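My second year at the Flirncombe film days

I came back from Flirncombe with a cold, a bag full of paper programmes and a strong wish to write down what I saw before I forget it. Last year I wrote nothing, and in winter I could not remember even the titles. So this time I try to be more orderly.

Flirncombe is a small coastal town and its film days are also small. They take place in April, when the hotels are still cheap. The main hall is the old Purnell cinema, which has 806 seats and a balcony that was closed last year for repairs. Now it is open again, and I sat there for almost every screening. The seats are narrow but you see the whole screen, and you do not get the cold air from the doors.
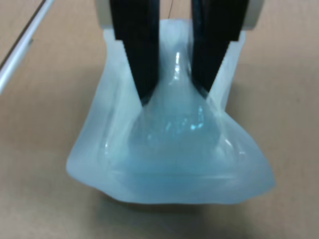 Do you need to book before you travel?

Only for the opening night and for the closing film. For all other screenings I bought my ticket at the desk, half an hour before the start, and I was never refused.

The opening film was Hulel, a family drama about two sisters who inherit a salt works and cannot agree what to do with it. I had read a rather cold review and I was prepared to be bored. The first part is slow, this is true. There is a dinner which lasts nearly 50 minutes, and for a long time they speak only of the price of a roof. But then the younger sister starts to sing, very badly, and the older one corrects her, and after this I was completely with them. The music is used very little. I counted it as a good decision.

Afterwards the director answered questions from the stage. The microphone did not work well, and from the balcony I understood perhaps half. Someone asked why the father is never shown. The reply was long and I am sorry that I missed the most of it.
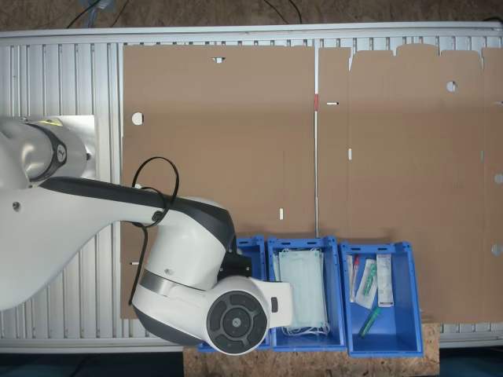 Irena Vasko
Blog author and occasional film reviewer

The other title I want to mention is Fortin, a documentary about a travelling puppet theatre. It was shown at ten in the morning, so the hall was half empty. I liked very much how the camera stays behind the stage and we hear the children laughing but do not see them. The narration was too much for me. It explains jokes which were already clear from the faces of the players.

About food: the café in the foyer closes at eight, which is a pity when the last film ends near midnight. I ate chips at the harbour on both evenings. The bus back to the station is also not frequent, so look at the timetable before you sit down for a late screening.

I still have my notes about the short films, but my handwriting in the dark is terrible and I must first read it.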